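3.2 Folding on the bed

Most of the folding we recorded took place on beds. Of the 626 garments logged across the Tudley and Usel households, the larger part were folded on a made bed, with the bedspread left in place and the unfolded clothes heaped to one side. Tables were used when they were free, and ironing boards hardly at all. Participants described the bed as the only surface in the home long enough for trousers and adult-size sheets, and several said they had chosen it without thinking about it.

A bed is a soft surface, and this affects the way a garment is handled. On a table, a person can press down and sweep the cloth flat with the side of the hand. On a mattress the same sweep pushes the bedspread along with the garment, and creases that have been smoothed out in one place tend to show up in another. Arrieta and Org (2019) noted this for shirts. We found it more often with trousers, where the two legs have to be lined up along their full length before the first fold is made.

Track pants were the hardest of the trouser types. They have no pressed crease to follow, and the elastic pulls the waist in so that it is narrower than the hips. The cloth just below the waistband gathers and will not lie flat unless it is held. When the pants are picked up by the middle of the leg, the fabric bunches at that point and both ends move toward it.
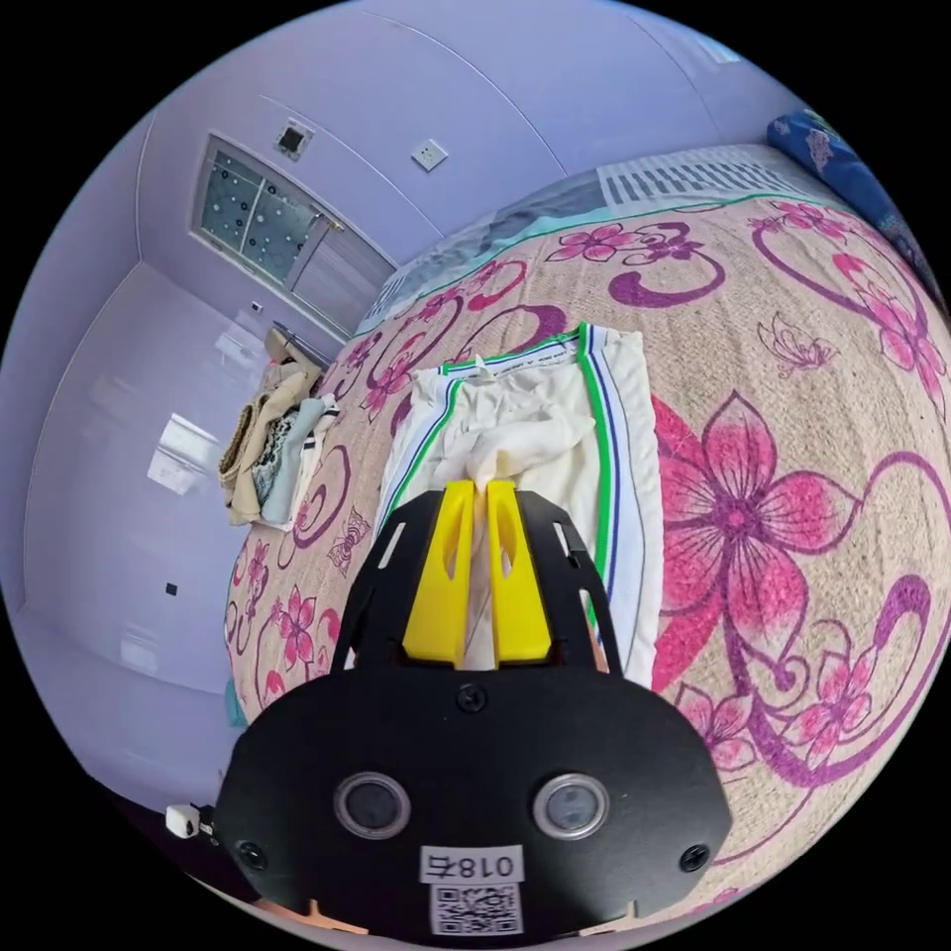 We coded the first contact with each pair of trousers as waist, leg or hem. Leg contact was the most common first move when the garment came straight off the pile, and it was nearly always followed by a second contact at the waist. Watkins, who did the first round of coding, treated these as one action. Vaher coded them as two, and after comparing a set of 179 clips we kept the second reading, as the pause between the contacts was long enough to measure in most cases. Clips coded before July were gone over again under the new rule.

The side stripe turned out to be useful to the people folding. Where a pair of pants had a contrasting stripe down the outer seam, participants used it as a guide and brought one stripe to lie on top of the other. Plain pants were turned over or shifted more often before the fold. We had not planned to record trim, and for the Tudley households we had to go back and add it from the clips. The stripe is a guide only when the legs are straight. If one leg is twisted at the knee, the stripe runs under the cloth and is lost, and the person has to find the seam again by feel or start from the hem.

The bedspread also matters, though less than we had expected. Geddes suggested early on that white or pale clothes would be slower to fold on a patterned cover, since the edges might be harder to pick out. We saw no sign of this. Large floral prints were common in both groups, and pale trousers on a floral cover were folded as quickly as dark ones on a plain cover. Texture had more effect. A coarse weave holds the garment in place while a smooth quilt lets it slide, and on smooth covers participants were more likely to keep one hand on the waist throughout.

Laying out the waist was the step that varied most. Some participants pulled the waistband closed and flat before touching the legs. Others left it open and dealt with it last, which often meant that the back of the waist stood up from the bed and had to be tucked down. Figure 7 shows a pair of pants at the layout stage with the waist still open. 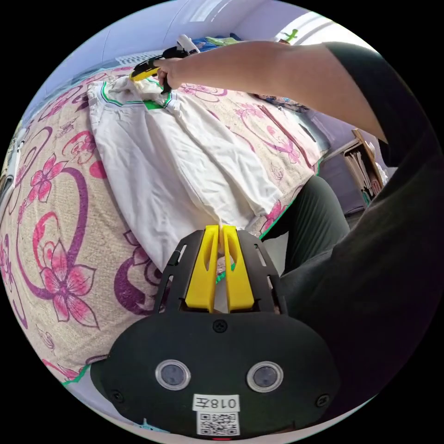 Figure 7. White trousers spread on a floral bed cover, with the elasticated waistband open and the legs apart.

In the coding scheme an open waist at this stage is marked W2, and a closed one W1. Almost 300 garments had a waistband of some kind that could be coded this way. Skirts were left out, as were pajama bottoms with a drawstring, which the Dawber scale treats as a separate class - a choice we followed for the sake of comparison, although the handling looked much the same to us. The results for W1 and W2 are given by household in Section 4.1, together with the number of times each garment was lifted and laid down again.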